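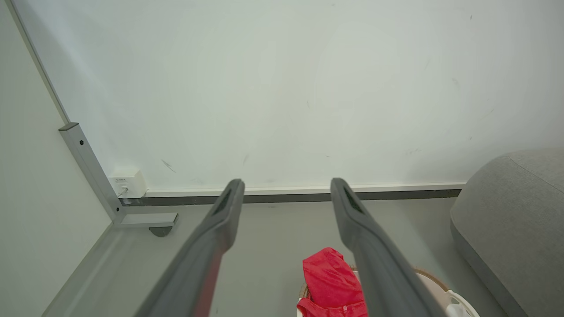
Plellotberg Freestanding Partition: My Review After Three Months

Okay, so I finally get to write this one up! I got the Plellotberg back in January, and a few of you have been asking whether it's worth it ever since I mentioned I was splitting my big back room in half. Short answer, yes, mostly. Long answer, keep reading (I have opinions about feet).

Why I wanted one

The room is long and plain and I use it for everything. Sewing at one end, paperwork at the other, and a floor cushion for reading when I'm pretending I don't have sewing or paperwork. I rent, so building a proper wall was out, and I had already tried a folding screen from Brulmont that fell over if you walked past it too fast. Curtains were next, and they looked fine, but you could hear my machine going right through them and my friend Saranya Poojary said it felt like being in a hospital ward. Thanks, Saranya.

What you get

Mine is the white panel with the gray metal posts. It also came in a beige that looked a bit sad in the store. You get the panel, the posts, the trim for the bottom, feet that stick out along the floor, and a bag of small black screws. I ordered it through Bhat, and it arrived in 2 boxes, one of which was so long it had to come in through the patio door.

Putting it together

The instructions say it can be done alone. I'd love to meet the person who wrote that! Muthu Pillai from next door came over and held the panel upright while I crawled around with the screwdriver, and even then it took us most of an afternoon. The screws go in nicely and the holes lined up, so no complaints there. What slowed us down was the trim, which wants to be pressed on evenly from one end to the other, and I started in the middle like a fool and had to pull it all off again.

Do the trim last and start at a corner. I wish the booklet had put that in big letters.

The feet

So, the feet. Each post stands on a horizontal bracket with a rounded leveling foot under the end, and you turn it until the whole thing stops rocking. I thought my floor was flat. My floor is not flat. I must have gone back and forth between the two ends for half an hour, a quarter turn here, a quarter turn there, but once it settled it has stayed put, and I've bumped it with the vacuum plenty.

The downside is that the brackets do stick out, and I've caught my toe on one more than once. If you have little kids running around or you walk about in the dark like I do, think about which way you want them facing before you tighten anything.

How it looks now

From across the room it looks like a real wall, and I still get a little kick out of that. It's smooth and pale and it bounces the light around, so neither half feels gloomy. The dark baseboard along the bottom is my favorite part, it makes the whole thing look finished and it doesn't show the dust.

Up close is another story. The white surface marks easily. There are scuffs scattered over it, some small dark streaks, and a short diagonal mark low down that I keep noticing whenever I'm sitting on the floor. I've tried a damp cloth and a Filtesitz sponge, and the sponge did better, but I was scared of rubbing a shiny patch into it so I gave up. If I were buying again I'd ask about a darker panel.

One thing I did get right was checking my outlets first. I have a little white outlet box low on the wall next to the post, with a thin cable running down from it, and I can still get to it without moving anything. Measure before you order – a panel this size is no fun to shuffle over by a few inches once it's standing.

Does it block noise?

Some. Talking gets softer, and my sewing machine is more of a hum. It won't do much against a TV turned up loud. Putting soft things nearby helps, and the big gray floor cushion lives over on that side now. I think it takes the edge off the echo, though that could be wishful thinking.

Price

I paid a bit over 200, plus 50 for delivery, and I felt that was fair for something this solid. The Brulmont screen was cheaper, but I got rid of it inside a month, so it was hardly a bargain.

Would I buy it again?

Yes, in a darker color, and with Muthu booked for the whole day. I'm already looking at the add-on shelf that clips to the posts, so if anyone has tried it, let me know in the comments whether it wobbles!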